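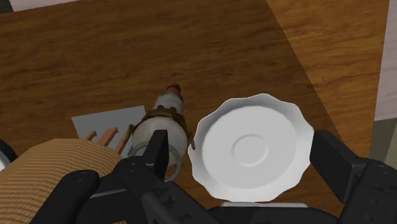 Simulated wrist view: open gripper, white scalloped plate, wood table.

Stiller desktop gripper kit, reviewed by Panagiotis Zervas

I bought the Stiller for a small arm I'm putting together in the garage. It cost me 493 dollars with the cable set, and the simulation model comes with it. Assembly took 5 hours, most of it on the finger linkages. The screws are fine but the bag labels don't match the manual – check each length before you drive it in.

The model loaded into my Jundia setup on the second try. Fingers, pads and pivots are all there. I spent January in the simulator trying plate grasps before I wired up the motor. A scalloped rim is a hard case for flat pads, and the default grip force was too high for it. I ended up on preset 2 with a slower close.

Weak points: the power lead is short, and the spare pads are sold separately. My old Chiang gripper came with two pairs.

I'd buy it again for the model alone – four stars.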